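Toy library lends out 3,398 items, gets most of them back

Feb 12, 2025

Parents in Listham have found a way to stop buying plastic fire trucks, and it mostly involves borrowing somebody else's.

The Pletix toy library opened in October in a former shoe shop and has since made 3,398 loans to 400 member families. The favourite is a wooden marble run that takes an evening to assemble and a morning to lose under the couch. 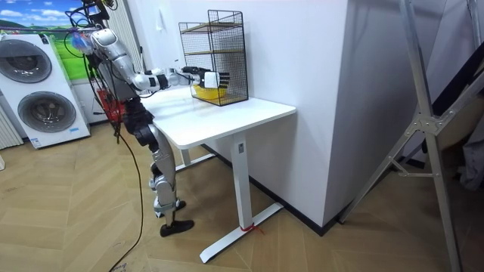 What does it cost to join?

Membership is $13 a month, which covers four toys at a time and any jigsaw with no more than two pieces missing.

Founder Gilles Besnard said the shelves were stocked with 1,107 donated toys, a good share of them drums. "People were very generous with the drums," he said. "They drove off quite quickly afterwards."
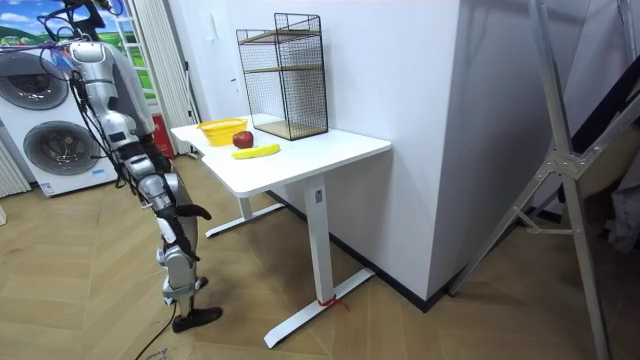

Noisy toys now go out with a spare set of batteries, a policy Besnard concedes has divided the membership. Father of three Hatem Ragab said his household had borrowed a talking parrot twice, the second time against his wishes.

Late fees are 50 cents a day. A second branch is planned for Jitpraphai Street, once the lease is signed and the drums have been moved.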